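Visit report: Riltby test kitchen and tableware room, Ciltik
9/7/21

Purpose of visit

I went to Ciltik to look at trays and table settings for the Kerken canteen, where the current trays are due for replacement. The tour covered the stockroom, the sample shelves and the table-setting room. This report deals mainly with the last of these. The stockroom holds standard catering lines and can be ordered from the catalog.

Access and layout

The entrance is at the rear of the building. Parking is limited to 3 spaces. The table-setting room has a wooden floor, a white cabinet and a white work table with a striped mat laid across it. On the day, the green tray was placed at the front of the table with a dark, round, fabric-textured piece on the mat behind it.

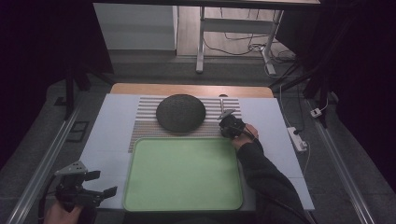

The tray

The tray is a pale green plastic rectangle with rounded corners and a raised rim. The supplier lists it under the Lò range, in 2 sizes. We asked about the larger one. The minimum order is 100, with delivery in 90 days. The floor is flat and has a matte finish. I would expect light marks to show on this color under strong lighting, and the canteen at Kerken has strong lighting.

The rim is raised only slightly. It should keep cutlery from sliding off at the edge, but a bowl of soup carried at an angle will need more care than with our present deep trays. Black cutlery is easy to see against the green. A black plate goes with the same setting and looks well on the striped cloth.

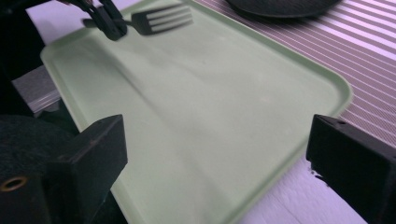
Black would also make it simpler to spot a fork left behind when trays are stacked at the return counter, where most of our cutlery losses occur. Price per piece was not available during the visit and has been requested in writing.

Mats and table covering

The mats are striped and look woven. One has reddish-brown and white stripes, the white ones broken up into short dashes. Part of the mat can go under the edge of the tray if table space is short, although the tray may then not sit level. The white table surface has a faint pebbled texture.

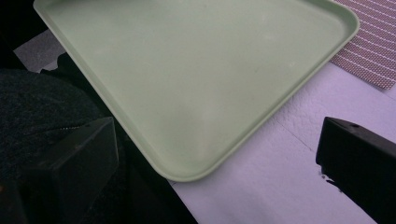 For Kerken I would order mats for the staff tables only. Washing instructions for the woven type were not on the sample label. If they need hand washing, they should be dropped from the order.

Follow-up

Written quote for the larger tray, expected in July. One sample tray to be run through our own dishwasher before any order is placed. Stacking height to be checked against the existing carts.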